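News > Local > Community

Brevbridge hall switches to reusable cups

Single-use cups are no longer stocked at the Hutska community hall in Brevbridge. The hall replaced them on July 16, 2018 with a set of 292 reusable plastic cups, to be used at all bookings that include drinks.

The change follows a trial held in the hall's smaller meeting room. Groups using that room were asked to return cups to a rack beside the sink, where they were washed at the end of each booking. Losses over the trial came to four cups, according to a short report by the hall's manager, Nisha Mittal. The report recommended extending the system to the main room and the kitchen.

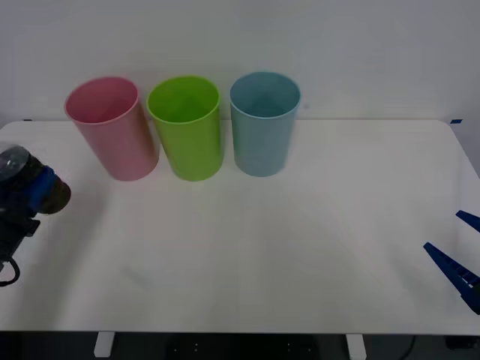 Cup color is used to sort the stock by room. The supplier, Ahuja, offered a single shape in several plain colors, and the hall chose the straight-sided type without handles after testing two designs in its dishwasher. Pink, lime green and light blue are easy to tell apart on a white tabletop, and the cups carry no lettering that could wear off in the wash. Each room keeps its own color, and stray cups are returned to the matching shelf when the building is closed for the night.

Hot drinks are not covered by the new system. The hall will continue to use its existing china mugs for tea and coffee, and the plastic cups are intended for water, juice and other cold drinks only.

Washing is done in a Nindus machine installed in the main kitchen. Almost 125 cups can be cleaned in one evening at the normal setting, Mittal said. Larger events may need a second load the next morning - the booking form now asks for expected attendance so that staff can plan for it.

No separate charge will be made for the cups. Groups that lose or damage them will be billed at replacement cost, with the amount taken from the deposit. Existing bookings are not affected by the deposit rule. The hall will review the number of cups in stock in October.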